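Paper or digital for household filing? (and how long do you keep it all)

Started by odette_lg, 28/11/2022

Right, I need some sensible people to talk me down. I've been sorting the household paperwork all weekend and I'm losing the will. 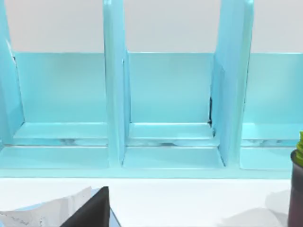

I've got bank statements going back to before we moved, boiler service sheets, school letters, a guarantee for a kettle we threw out in August, and 17 envelopes from the water company that I never opened (I know, I know). My husband says scan the lot and bin the paper. I like having a bit of paper I can put my hand on. What do you all do? And how long do you keep things?

Odette

kirsten_k wrote:
Scan it! I did the whole house two winters ago and I'd never go back. It took me four evenings with the telly on and I got through a box set at the same time. Everything's named by year and then who it's from, so if I want the car insurance I just type it in. The paper went through the shredder and then the compost, and the worms seem happy with it.

martim_s wrote:
Have to disagree with Kirsten I'm afraid. I scanned everything as well, then the laptop died and I found out my backup had stopped running months before. Lost the lot. The house stuff I could get again, but it cost me a fortune in phone calls and I was on hold to the pension people for 30 minutes at a time. I keep paper for anything to do with the house, the pension or the tax. Everything else can go.

kirsten_k wrote:
That's a backup problem though, Martim, that's not a scanning problem. Paper doesn't have a backup at all. My aunt's loft flooded and she was drying her deeds on the radiator.

martim_s wrote:
Fair point about the loft. Still not shredding my deeds.

bjartur wrote:
I'm somewhere in the middle. One concertina file per year, and when the new one starts I go through the oldest and chuck what I can. Mine's a Grullent one from the market, the elastic's gone but it still shuts if you're gentle. I do keep payslips longer than I need to, that's just me being nosy about what I used to earn.

Odette, open the water company envelopes before you do anything else. One of them could be a refund.

asger_kragh wrote:
Don't ask me, I've got a drawer. It must have 1000 receipts in it and half of them have faded so you can't read what they were for. If you do keep receipts for big things, take a copy - the shiny till paper goes blank after a while. I found that out with a washing machine.

odette_lg wrote:
Thank you all, this is so helpful (and a bit alarming, Asger). Bjartur, I opened the envelopes. No refund, but two of them were the same meter reading letter and one was for next door, so that's going through their letterbox tonight with an apology.

I think I'll go with paper for the house and tax, and scan the school letters and guarantees - that way he gets to use his scanner and I get to keep my folders. Kirsten, what do you do about birthday cards? I've got a carrier bag full.

kirsten_k wrote:
Oh, cards I keep. I'm not a monster! They're in a hatbox on top of the wardrobe.

martim_s wrote:
So you do keep paper then.

kirsten_k wrote:
Cards don't count, Martim.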